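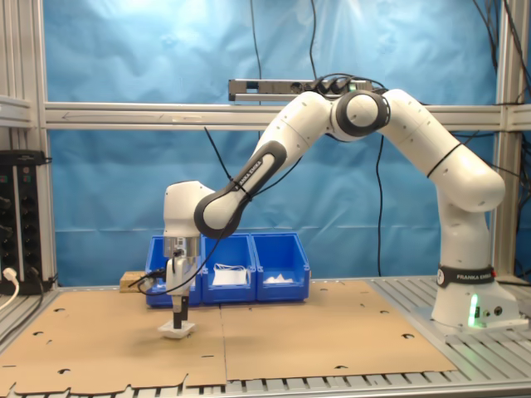

Progress report to the Bruvonon Fund: the Pillico narrative game project

Reporting period: February to September
Grant holder: Giltard

1. Purpose of this report

Giltard received support from the Bruvonon Fund to complete the second half of Pillico, a story-led adventure game for home computers, and to make it playable by people who do not usually play games. This report sets out the work done in the period, the changes made to the agreed plan, and what remains before release. Spending is reported separately on the Fund's own form.

2. Writing and story

The script for chapters four to six is complete and has been approved by the script editor. Chapter four was rewritten from the beginning in April. Readers of the earlier draft understood what the ferry captain wanted but did not care whether she got it, and the choice at the end of the chapter therefore carried little weight. In the new version the player spends the first evening on board with her crew, and the choice concerns the crew as much as the captain.

The agreed plan allowed for four different endings. We have reduced this to 2, with the approval of our contact at the Fund. The remaining endings are longer, and each now reflects decisions made from chapter one onwards. Material from the dropped endings has been kept where it was useful, chiefly in the harbour conversations in chapter five.

Recording of the spoken parts began in June. All principal roles have been recorded for chapters one to four. One actor was unavailable during July and her scenes have been moved to the autumn. 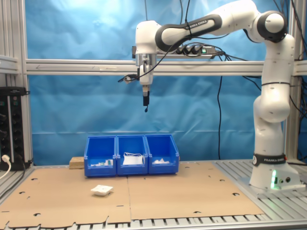
3. Design and programming

The conversation system, which was the largest technical risk named in our application, is finished and in daily use. Writers can now enter and test their own scenes without help from a programmer. The system holds around 1,000 separate lines for chapter five alone and has remained stable since the May build.

Progress on the save feature has been slower. Players in the spring tests lost their place if they closed the game during a conversation, and the first repair caused older saved games to stop loading. A second repair is in place and is being checked against every saved game kept from earlier tests. Until that work is done we are not treating the feature as complete.

The island map has been redrawn. The earlier version was attractive but hard to read on small screens, and several testers walked past the lighthouse path altogether. Place names are larger, and the path is marked from the start of chapter two.

4. Access for new players

The Fund asked for particular attention to this part of the work. The following are now in the game:

Text size can be changed at any point, including during speech.
All timed choices can be switched off.
Every action can be carried out with one hand, using either the keyboard or a controller.
A short summary of the story so far is offered each time the game is opened.

The summary was not in the original plan. It was added after test players who returned following a break of some weeks told us that they had forgotten who the minor characters were.

5. Public testing

We invited 200 players to take part in the summer test, drawn from library reading groups as well as from our own mailing list. Reading group members were more patient with long conversations than we had expected and less patient with the puzzles. The cellar puzzle in chapter three was the most common point at which they gave up - it has been shortened, and a hint is now given by the cook.

Comments on the music, which is being written for us by Bodin, were warm. There were complaints that the storm theme was too loud beneath the dialogue, and the balance has been corrected.

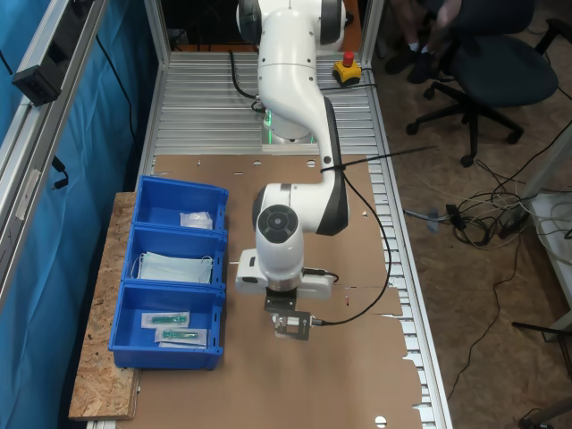
Kenneth Cruickshank

6. Difficulties and changes to the timetable

The rewriting of chapter four and the delay in recording have together moved our planned release from late autumn to early spring. No further funding is sought as a result. The music contract has been extended to cover the new date on the same terms.

We also lost some time in August, when a change to our main development software altered the lighting in every indoor scene. We returned to the earlier version and intend to stay with it until release.

7. Work in the next period

Recording of chapters five and six, including the scenes held over from July.
Completion of checks on saved games.
Final artwork for the lighthouse interior.
A second public test, limited to the last two chapters.
Preparation of the store page and a short trailer.

A playable build of chapters one to four has been placed in the shared folder for the Fund's assessors. The notes supplied with it explain how to start from any chapter. We would be grateful for any comments on the opening hour before recording ends, while small changes to the script can still be made.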